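Filtration Stand Notes, a README

Hi! I'm Randa Fakhoury and I look after the small wet bench at Wemanthorpe, the teaching lab where we run the intro chemistry evenings. This file goes with the bench notes folder. It covers the clear acrylic filtration stand, the glassware that goes with it, and the way I like things laid out before a group comes in. If you only want the setup steps, skip down to "Setting up." Everything else is me going on about funnels.

Status: in use. Last real edit was in September, after Elias Saliba borrowed the folder and sent it back with comments in the margins (mostly good ones, thank you Elias).

What's in the folder

notes.txt is the long version of this file, with my spelling mistakes.
layout.txt says what goes where on the cloth.
parts.csv has one row per part, 17 rows in all, with a column for where the spare lives.
changes.txt is what it sounds like.

There are pictures of the bench mixed in below. If you're printing the folder for a group, print in color if you can, because clear plastic on black turns to mush on our old printer.

Why acrylic

We used to do gravity filtration on iron ring stands, and I have nothing against them. They're heavy, they last forever, and you can hang nearly anything off them. But they rust where people splash them, and half of our clamps had been tightened so hard over the years that the screws had gone sloppy. When Munther Harb was clearing out his prep room he offered me a clear stand and I said yes before he'd finished the sentence!

What I like most is that you can see straight through it. When I'm talking a group through a filtration, everybody around the table can see where the stem goes and what's under it, and I don't have to keep turning the thing to face people.
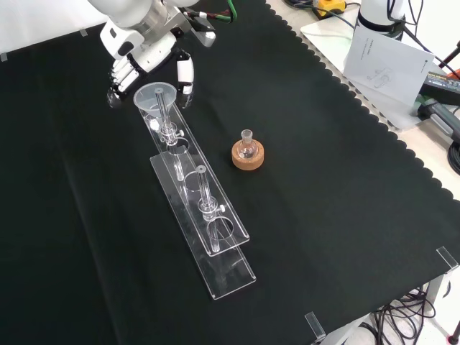
The other thing I like is the thumbscrews. You can do them up with two fingers, and that's as tight as they should ever be. Acrylic doesn't forgive you. If you crank down on it you get those little silvery cracks around the hole, and once they start they keep going. So: snug, then stop. If a clamp slides when it's snug, the clamp is worn and you want a new one. Spares come from a supplier called Karaki and they're cheap.

Setting up

1. Put the black cloth down first and smooth it out with the flat of your hand. Clip it if it creeps.
2. Set the stand on the cloth and press lightly on each end. It shouldn't rock.
3. Loosen the thumbscrews before you move anything. Please.
4. Bring the clamps to where you want them and snug them up.
5. Funnel goes in last. Lower it, don't drop it.
6. Flask out, on its ring, off to one side.
7. Fold your paper, wet it with a little of whatever solvent you're using, and seat it against the funnel wall.

That's the whole list. Diệp Lý does it in a different order (funnel before clamps) and gets away with it, but Diệp has steadier hands than I do.
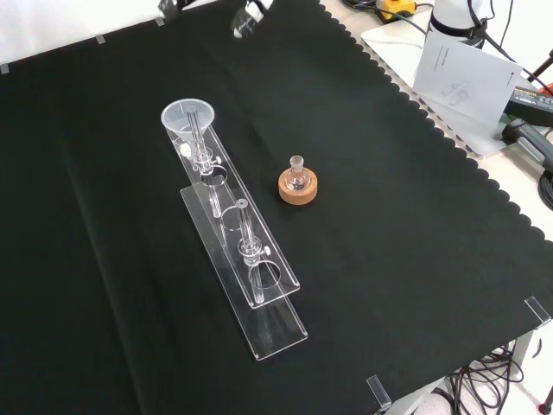
Flasks are my pet subject, so bear with me. A round-bottomed flask won't sit on a table by itself, and every new group has at least one person who tries it anyway. I want the small one parked on the cork ring, flat on the cloth to the right of the stand, narrow neck up, and I want it there before anyone starts pouring. Cork is grippy, it's kind to glass, and it makes a nice quiet landing spot when you're setting a flask down with your attention on something else. We have rubber rings too. They work fine, they just pick up every bit of lint in the building.

Size matters with the rings. If the flask sits so low that it touches the table through the hole, go up a size of flask or down a size of ring. If it perches on top like an egg on a bottle cap, go the other way. Give it a gentle nudge and watch whether it settles back.

About the cloth

People ask about the cloth more than they ask about the chemistry. It's a party tablecloth! I like black because clear parts show up on it as bright edges, and because white powder on black is impossible to miss when you're cleaning up. It goes through the wash on cold and dries over a chair. Don't use it with anything that would be trouble if it soaked in. For those sessions the cloth comes off and a spill tray goes down.

Cleaning

Warm water and a drop of dish soap for the acrylic, then a soft cloth. No acetone, ever, on any of it. I know it's right there in the wash bottle. I know it dries fast. It will fog the plastic and then I'll be sad. Ethanol isn't great either if you leave it sitting, so stick with soap. 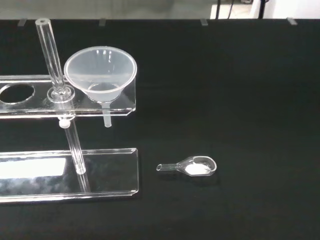

Glass parts can have whatever they need, as long as they're off the stand when they get it. Take the funnel out, rinse it from the wide side, and stand it upside down on a paper towel. Stems are where the gunk hides, so run a thin brush through (there are 2 in the drawer marked Clullberg, and I'd like there to still be 2 when I get back).

If you find a scratch on the acrylic, leave it alone. Polishing paste makes a cloudy patch that's much more annoying than the scratch was.

Known problems

The layout file still talks about the old iron stands in a couple of places. I keep meaning to fix it.

Filter paper sizes in parts.csv are in centimeters and everything else is in millimeters. Sorry! The papers come in a box marked in centimeters and I copied it straight over.

Randa Majali pointed out that having two Randas on the sign-out sheet is confusing. She's Randa M., I'm Randa F., and the sheet now has a space for it.

Using these notes

Copy them, chop them up, put your own name on the layout. Hosalis, our sister lab across town, already has its own version with a longer section on vacuum filtration, which I don't cover at all. If you change something in the shared folder, add a line to changes.txt with your initials. Questions go in the blue notebook by the sink, and I read it most evenings before I lock up.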